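From: Ferenc Major
To: okum-woodfinish list
Subject: Re: Oil for light tops, one coat claims
Date: June

Dezső Orbán wrote:

> I know you grumble about these things, Ferenc, but I've now
> used Cudodier on two tops and I'm sold. One coat, wipe off
> after 10 minutes, done. The man at Takács told me it bonds
> with the wood fiber and then stops, so a second coat has
> nowhere to go. No yellowing either. He has had a sample
> board in the shop window for years and it looks like the
> day it was cut. I sanded to 300 first, as the can says.
> Water beads on it like on a waxed car. Why would anybody
> still put on four coats of anything?
>
> Also, does anyone have a view on the Ustik pads? They cost
> more than the tin.

Dezső, I'm glad you like the tops. I have a few problems with the rest of it.

First, the bonding. I have heard the "it bonds and then stops" line from three different sellers about three different oils, and none of them could tell me what it bonds to or what stops it. Drying oils soak in and cure. If you wipe off everything that didn't soak in, then of course a second coat takes less. That was true of plain linseed. It may be that Cudodier does something cleverer. I'd like to see one piece of paper that says what.

Second, the board in the window. What was it? If it's maple or ash with a white pigment in the oil, then you are looking at the pigment. Is there a piece next to it with no finish? Is there a piece that was kept in a drawer? Without those, nobody standing in the street can tell whether it yellowed, including the man who walks past it every morning. Wood changes color by itself. Cherry goes dark, walnut goes lighter, pine goes orange, and every one of those gets credited to or blamed on whatever was in the can.

Third, beading. Beading tells you the surface is slick today. Paste wax beads beautifully and will still let a glass leave a ring if you leave it overnight. What I want to know about a table is what happens under a wet cup after supper, under hot coffee, under a lemon slice, and under a damp rag left in a heap by somebody's teenager. Do those four on the underside of your second top, where it won't hurt, and write back. I'd believe your cup ring over any shop's display.

I did my own small version last winter, on offcuts of the same ash board. One coat, two coats, three coats, and one left bare. I waited 19 days before touching any of them. The one-coat piece took a ring from plain water. The two-coat piece took a faint one that mostly went away by morning. I couldn't separate two from three, and I wouldn't swear to the difference in a second run, because it was one board and my shed is damp. So I won't tell you that one coat is wrong. I'll only say that my one coat was not enough for my water.

About sanding to 300. I know it's on the can. On an open-grained wood I think you're polishing the surface shut and then complaining that the oil won't go in. I stop much sooner on a work surface and go finer only on things people stroke. Somebody on this list (it was years ago and I can't find the message) said the finer you sand, the more a strip top shows the change in shine from one piece to the next. That matches what I've seen, and I've never read a good explanation for it.

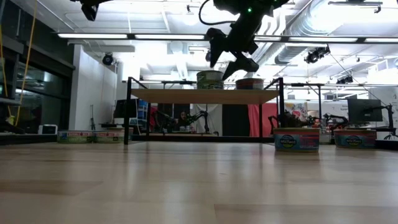
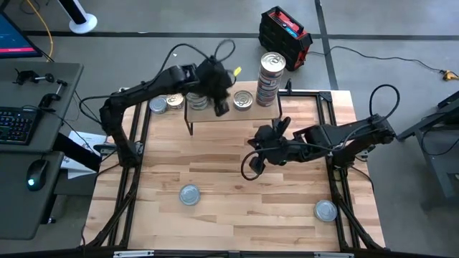
Light wood top in both, small raised shelf standing on it. The cans are in both, too.

While I'm at it, the advice that a pale top "hides scratches" also needs a second look. Pale wood hides pale scratches. It does nothing for black marks from wet steel, and on oak those go deep enough that you'll be scrubbing with oxalic acid and wearing gloves and goggles. People buy a light top to avoid work and then find out about cast iron pans. Anyone who puts tins straight on oiled oak should lift them now and then.

As for the Ustik pads, I bought one box. They're white nylon pads. I cut one open next to a cheap one from the hardware store and rubbed out half a board with each. My wife picked the cheap half as the smoother, and I picked the Ustik half, and we had both been told nothing. Draw your own conclusions. The box of 22 is still mostly full if you want some for the postage.

Two things I'd like from anyone who has read this far:

Has anybody used Cudodier on a top that gets real meals on it, for more than a year? Kitchen, school, workshop, I don't mind which. How many coats, and what does it look like where the elbows go?

And does anybody have the older version of the data sheet? The one Takács hands out now gives a drying time and no curing time, and those are different questions.

Dezső, please also lay your rags out flat to dry, outside. On that point I have no doubts at all.

Ferenc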